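Sat 18 June

Shopping list, second attempt

So the budget came through! Less than I asked for and later than I asked for it, but it's real money and I've spent most of the week with a spreadsheet open, feeling like a child with a toy catalogue.

If you read my post back in March you'll know the plan. We want a two-arm cell at Silerdale that can take old office PCs apart and put parts back in, and we want to stop begging for hours on other people's benches. I'd put the arms at the top of the list in big letters and left everything else as "sundries". Ankica Yordanov sent that list back with one line under it: what are the sundries? Fair point. When I sat down and priced them, the sundries came to almost 700 pounds before I'd even got to cables.

What's on the list now:

Grippers. We need 2 for the arms and a spare, and the spare stays on the list whatever anyone says. Fingers we can print ourselves, bodies we can't.

A slatted aluminium table. I did look at a plain steel one, which is a lot cheaper, but slots let you bolt a fixture down anywhere and shift it the next morning, and we shift things all the time.

Fixture trays. I've put in for 4. The first drawing from Estwood was lovely and far too deep for memory sticks, so that's gone back to them.

Old desktops to practise on. This is my favourite line in the whole sheet! Vukčević will let us have a pallet of 77, mixed makes, at a price that barely shows up next to the arms (delivery costs more than the machines do). Mixed is what I want. Latches, drive carriers and side panels vary so much from one maker to the next, and a cell that only knows a single case is no use to us.

Still to be argued over: lighting. Bare aluminium throws an awful lot of glare back at you, and I'd like money for diffusers. Marin Petek reckons a sheet of tracing paper will do the job. We'll try his way first, I suppose – it's his turn to be right.

Memory and processors are where I'd start, with the tower on its side and the case open, so the arms can come at the board from over the rim. Drives next, then the cabling, which I'm both dreading and looking forward to.

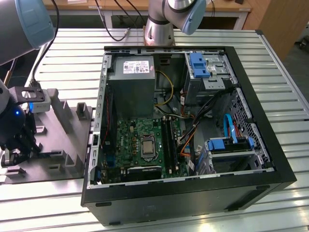
Teodora Popescu wrote back after reading the draft to ask why there was no service contract in it, and whether I'd thought about what a week with one arm down would do to the timetable. I hadn't, so there's a new row in the sheet. Zevberg are quoting for it, and until I hear from them the diffusers are on hold.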